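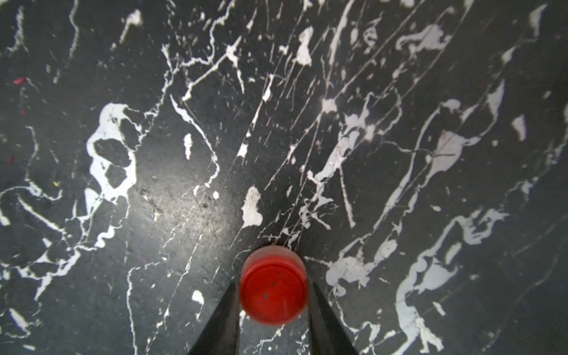
Small red cap, black and white marble-pattern top.

Ticket 968
Product: Fuditz utility cart, 48 V, with Ultano speed controller
Reported by: Abílio Nogueira, Clarkton depot
Assigned to: Biljana Grgić
Status: Closed

Fault as reported
Cart cuts out under load. Happens on the ramp up to the wash bay and sometimes pulling away with the tray full. Dash goes dark for a second, then comes back and the controller shows code 17. Turning the key off and on clears it. Runs normally on the flat. Batteries were replaced in January and the tyres are at the right pressure.

First reply, Biljana Grgić
Code 17 on this controller is undervoltage at the B+ terminal. It doesn't tell you whether the pack is sagging or something between the pack and the controller is dropping voltage. Please measure both with a load on:
Meter across the pack, main positive to main negative. Have someone drive slowly up the ramp and write down the lowest reading.
Same again across B+ and B- at the controller.
Send me both figures along with the charger setting.

Abílio Nogueira
Pack drops to 47.2 on the ramp. Controller end drops to around 39 and that's when it cuts out. Charger is the Onishi, set to flooded lead-acid, same as it was with the old batteries. Fatos Radulović was driving, I had the meter.

Biljana Grgić
Thanks. Pack is fine and the charger setting is right for those batteries. You are losing volts in the main cable run, so leave the controller alone for now. The parts in that run are the main fuse, the isolator, the contactor and the cables with their lugs. Isolate the pack and take off any rings or watch before you put a spanner on anything.

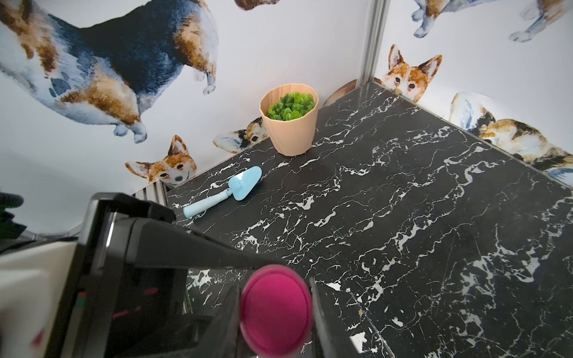 Can the cart be used on the flat until the fault is found?
Please leave it parked with the isolator off. A joint dropping that much voltage gets hot under load and can melt the isolator body or the cable insulation.

Abílio Nogueira
Parked it. Zlatko Gashi checked across each part with the meter on millivolts, cart on stands, wheels turning and the brake lightly on. Fuse next to nothing. Contactor next to nothing. Isolator input stud to output stud jumps all over the place and went over 2 volts when he leaned on the brake. The output lug is discoloured and the nut turned by hand.

Biljana Grgić
That's the fault. If the plastic around the stud has gone brown or soft, replace the isolator. If it is clean you may get away with cleaning the joint, but I would still change it on a cart that works ramps. Cut the lug back to bright copper and crimp a new one on. Don't solder it.

Abílio Nogueira
Plastic is brown. Ordered a new isolator and 4 lugs through Biljana Berisha in stores, so there are spares. Should be here Friday.
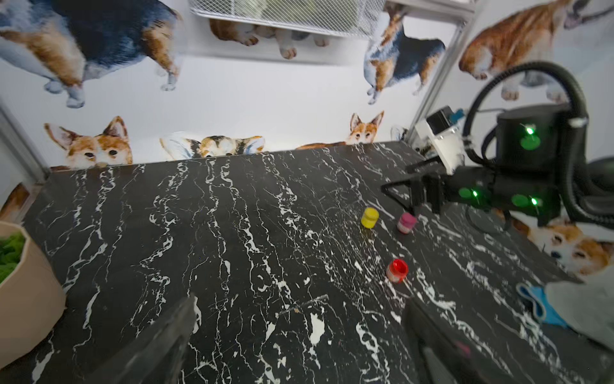
Resolution
New isolator fitted and output cable re-lugged. Input lug cleaned and refitted. Washers go on top of the lug, under the nut. The old one had a plain washer between the stud base and the lug, probably put back that way when the batteries were changed. Nuts done up with a torque wrench to the figure on the isolator's instruction sheet.

Retest by Zlatko Gashi: tray loaded, ramp driven several times from a standing start. Controller voltage stayed within half a volt of the pack. Code 17 did not come back. Fault history cleared.

Follow-up
Re-check both isolator nuts after the first week of use.
Check the washer order on the other Clarkton cart, same battery change, same month.
Old isolator kept in stores, no warranty claim.

Closed by Biljana Grgić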